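Projects > Kitchen Sim > Docs > Planning > README

December 2018
By Kirsten Ingvarsson

# Fikenine: a README for people with a budget

Hi! If you found this folder you probably got it from Peter Kratochvíl along with a note saying "read this before you ask for money." Fikenine is our simulated kitchen, and most of the other files in here are about running it. This one is about how we used it to plan our equipment purchase, what I'd spend on first, and where the cost sheet is still a mess. I'm the person who signs the orders, so I write as the person who signs the orders. For solver settings and the like, go bother Ruaridh Lennox (he likes it).

## What's in the folder

- `scenes/` - the kitchen layouts, with sink, counter and range
- `tasks/` - short text files saying what the arm is supposed to do in each layout
- `costs/` - the spreadsheets, including the ugly one
- `renders/` - stills from the layouts
- `notes/` - meeting notes, mostly mine, mostly legible

There are 1105 saved starting states across the layouts. Please don't rename them! The cost sheets look them up by name, and I spent a whole evening in November putting that back together after somebody got tidy.

## Why we simulate before we buy

We wanted two arms. We had the money for two arms, or I thought we did, and the quote from Ekow was sitting in my inbox ready to go. Then Miroslava Sýkora asked me what the arms were going to be bolted to, and I had no answer at all. The quote covered the arms and their controllers. It didn't cover mounts, cabling, a stop circuit, spare fingers, or anything you could call a kitchen.

So we put the order on hold and built the kitchen in software first. I grumbled about it for a week. But it let us try a mount on the left of the sink, then on the right, then up on a rail, and each of those is a different line in the budget. The rail is by far the most expensive of the three, and I would have ordered it, because it looked so good on the drawing.

## How the cost sheets work

Every task file has a row in `costs/by_task.csv`. The row says which arm position can do the task, what kind of gripper it needs, and what else has to be on hand. You filter by the tasks you care about and the sheet adds up what you'd have to buy. It's dumb and it's useful.

A few things to know:

1. Prices are what we were quoted, before tax and shipping. Freight on a heavy base is painful, so leave room.
2. Lead times are in weeks. The Ichikawa gripper is the long one, and it's been long every time we've asked.
3. Anything marked "house" is something we already own. Check that you own it too!
4. The `risk` column is my gut feeling and should be treated that way.

## What I'd buy first

Start with the gripper and work backward. I know everyone wants to shop for arms (I did too), but the gripper decides how much weight you hang off the end, and that decides the arm, and the arm decides the base. We did it in the other order and had to go back to Ekow for a bigger model.

Next comes the stop circuit. Get it quoted by whoever is going to install it. Ours came from Gisis, and their quote included a site visit, so somebody stood in the room and pointed out that our outlet was on the wrong wall - well worth paying for.

Then spares. We set aside money for 5 sets of fingertips and I'd go higher next time. Marthinus Matlala runs the bench tests and he goes through them faster than I can order them.

Leave the fancy camera until last. Everything we've planned so far works on paper with a plain one, and prices keep moving anyway.

## The sink tasks

These get their own section because they changed our budget more than anything else. The sink in this layout is big and dark gray, and inside it there's a raised ledge across the back half with the lower floor in front. An arm that reaches the ledge nicely may not get down to a plate sitting on that lower floor, at least not with its wrist at an angle you'd want. Then there's the tall black faucet over on the left, which you have to plan the elbow around.

In the one I use when I talk to the finance folks, the plate is down in the basin with a long pink piece of fish or something like it lying across it, and a small dark red lump next to that. Two soft-looking things touching each other on one plate! A stiff two-finger gripper is cheap, and I wouldn't budget on it for a job like this. I have the soft fingers down as a must-buy for any sink task, and they're a separate line from the gripper itself.
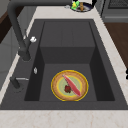
## Stuff the sheet doesn't cover

- **Water.** The sink tasks are all modeled without any. If you plan to run a real faucet near real electronics, you need sealed covers, and those get quoted per arm.
- **Cleaning.** Real food gets on everything. Put in a line for wipes, trays and somebody's time.
- **People.** We guessed two days for setup and wrote down two days. I'd double it now.
- **Floor.** Ask your building what the floor will take before you pick a base.
- **Training.** Gisis charges for it, Ekow throws it in if you ask before you sign. Ask before you sign!

## Known problems

The oven or range in this layout is scenery as far as the cost sheet is concerned, with no task rows behind it yet. Ruaridh has a list of 42 tasks he wants added and I've told him he can have them when each one has a price next to it. The currency column in the ugly spreadsheet mixes two currencies in the older rows, so sort by date and ignore the early stuff until I've fixed it.

If a number looks wrong to you, it may well be. Write to me or to Peter with the task file name and the row, and please attach the quote you're comparing against.

## Related items

- Fikenine: setup and first run
- Choosing a mount: left, right or rail
- Notes from the Gisis site visit
- Gripper lead times, November update
- Task file format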